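Film night at home: tips for a better picture, better sound and fewer crumbs

I love the cinema, but I love a film at home nearly as much, and over the years I've picked up a heap of little tricks that make our front room feel like a proper outing. Most of them cost nothing at all. They came out of one long winter of working through a box set of Cha mysteries (still the best train chase ever put on film, I won't hear otherwise), and I've added to the list every season.

Sort the light first

Before you touch a single setting on the telly, switch off everything behind you. A lamp at the back of the room will sit on the screen as a bright blob all evening. What you want is one soft light behind or beside the set, low down, so your eyes don't get tired in the dark scenes. I use a small bedside lamp on the floor with a warm bulb and it's lovely. If street light gets in at the top of the curtains, roll up a bath towel and lay it along the rail. It looks daft from the inside and works a treat!

Wipe the screen while it's off and cool, with a dry microfibre cloth and hardly any pressure. No glass spray, no kitchen roll. If there's a stubborn fingerprint, dampen one corner of the cloth with plain water and go over it again with the dry side.

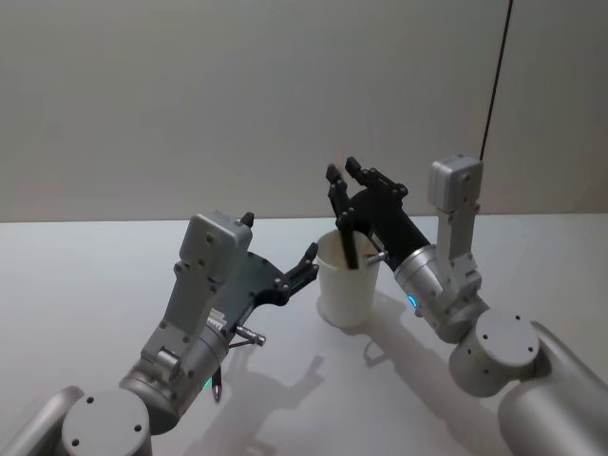

Snacks deserve a bit of planning too. Big shared bowls are friendly, but somebody always ends up with it on the far arm of the sofa, and the rustling starts just as the murderer is about to be named. Give each person their own helping in a white paper cup like the one on the table here, and you can pass them down the row before the titles, with no washing up at the end. For popcorn, I do two pans with the lids on, shake them hard, and salt while it's still hot — fine salt, please, the flaky stuff drops straight to the bottom. A pinch of smoked paprika and a spoonful of melted butter is my favourite, though it does make for orange fingers, so put a damp flannel on a saucer next to each seat.

Can't hear what they're saying?

This is the complaint I get most from family, and it's nearly always the room. Bare floors and big windows bounce the voices about. Put a thick rug down between the sofa and the set, draw the curtains even if it's dark out, and pull the speakers forward so they aren't tucked inside a shelf. Then look in the sound menu for anything called speech, dialogue or night mode and try it on a scene with people muttering. I tested this on the kitchen quarrel in The Lareck Inheritance, which I'd seen twice and never understood, and I caught every word!

Subtitles are a joy as well. Set them a size smaller than the default with a plain grey background and you'll forget they're on. 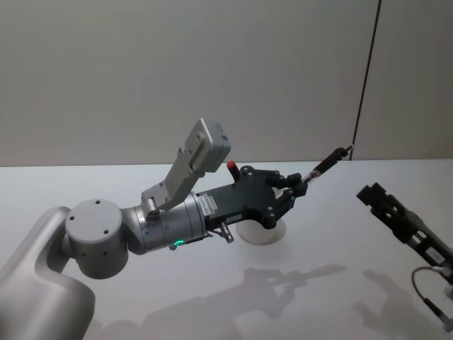
Robot arms over a white tabletop.

Pick the film before you sit down

Choosing can eat the whole evening. I keep a jam jar of folded slips, each with a title and its running time, and we draw one at tea. The running time matters more than you'd think: Calley Bridge is 139 minutes, so with a break for ice cream we need to be sat down by half past seven or I'm asleep before the ending.

Do the break on purpose, by the way. Find a quiet moment near the middle, pause, lights up, everyone stretches. Old pictures with an interval built in are perfect for this.

Discs and cases

Wipe a smeary disc from the centre straight out to the edge, never round and round. Hold it by the rim, use a soft dry cloth, and try it again before you give up on it. My copy of Cikley Sands skipped at chapter 21 for years until I gave it a proper clean. Store cases upright, away from the radiator, and if a hinge snaps, swap the sleeve into a case from a charity shop disc you don't want. I've rescued dozens that way and the shelf looks smashing.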